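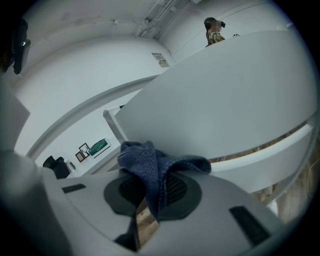
Navy-blue knitted cloth, ribbed.

Home Projects Reports Grants Contact

Tellow: progress report to the Sultutden Fund, second period

You asked for a plain account of where the money has gone and whether the scheme is working. The first I can give you. On the second I am less sure than the last report was, and I would ask you to read that one again with some caution, as I wrote it and I was too pleased with the early visits.

Tellow offers practical help to households in Nonevley that have been in the same house for a very long time and want to sort it out while they are still living in it. A pair of helpers goes in, a room is picked, and the family decides what stays. We don't clear houses and we don't sell anything.

Take-up

We signed up 54 households, more than the application promised. Of those, 47 have had a first visit. Another six withdrew before we got there, and one is waiting on a new date in February. I would not make much of the sign-up figure. A good many people put their names down at the library table because it was free and we were standing there. When we rang back, several had to be reminded what it was.

The average first visit lasted 53 minutes against a planned two hours. You could read that as efficiency, and a colleague suggested I should. My own view is that most people had had enough by then. Going through a cupboard that has been filling up since the children were at primary school is tiring, and the helpers were told to stop when the householder wanted to stop. They did as they were told. The plan should have allowed for it.

What got done

Mostly cupboards, spare rooms and the landing. Lofts were in the application and have hardly been touched. The insurance we took out through Parsa does not cover helpers on loft ladders without a trained person on site, and we found this out after the leaflets had been printed with the word "lofts" on the front. The leaflets have been corrected by hand. I have asked Parsa for a price to extend the cover and the answer came back higher than I can defend, so I am not asking you to pay it.

Labelling has gone better than sorting. Households that would not part with a single box were quite happy to have the boxes labelled and put where they could be reached. The sticky labels we bought first fell off within the week in unheated rooms. Tie-on ones have held so far. They cost more.

The family sessions, where grown-up children were invited to come and claim their things, were the part of the bid I liked best and they have been poor. The children come, look at their school reports, laugh, have a cup of tea and leave everything where it was. In a few houses there was an argument. The Saturday sessions were the busiest and also the least useful, if the measure is what left the house.

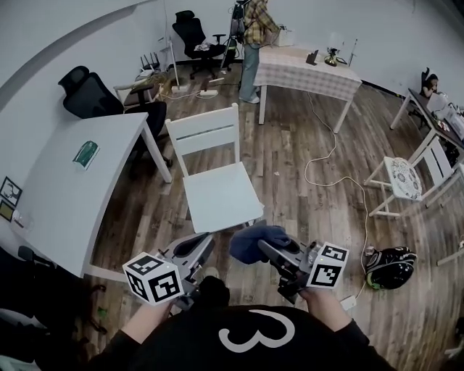 One householder wrote back on the feedback form that we were measuring the wrong thing altogether. She had not wanted to get rid of anything, she said, she had wanted to know where it all was, and now she knew, and would we please stop asking her how many bags had gone to the charity shop.

I have some sympathy with this. The bag count was put in because it was easy to count, and I have dropped it from the tables. What I can't do is replace it with "residents feel more in control of their homes", as the draft summary had it. We asked that question at the door, on the way out, with our coats on. People were polite. I don't believe an answer given like that, and I don't think you should pay for it.

Follow-up

Return visits have only just begun, so please take this as an impression. The rooms where the household chose the order of work themselves have mostly stayed usable. The rooms where we suggested the order have filled up again, some of them quite quickly. It is too early to build anything on that, but the helpers have stopped making suggestions unless they are asked for one.

Spending

Wages and travel are within budget. Storage crates are over, partly through buying the wrong size. They are too wide for an ordinary airing cupboard. The supplier will swap the unused ones and we pay the carriage. The print line is spent. The training line is nearly untouched, for the loft reason given above, and I would like your agreement to move what is left into return visits.

Next period

I propose to take no new households until everyone on the present list has been offered a second visit. The grant agreement says we will keep recruiting, so this needs a yes from you in writing. I also want to end the family sessions in their present form – if a family asks for one, we will send a helper, but we will not advertise them.

The second-visit form is being rewritten. It will be posted a month after the visit, with a stamped envelope, and there will be fewer questions on it. I expect a lower response than we got on the doorstep. Please let me have any changes to the wording before it goes to the printer.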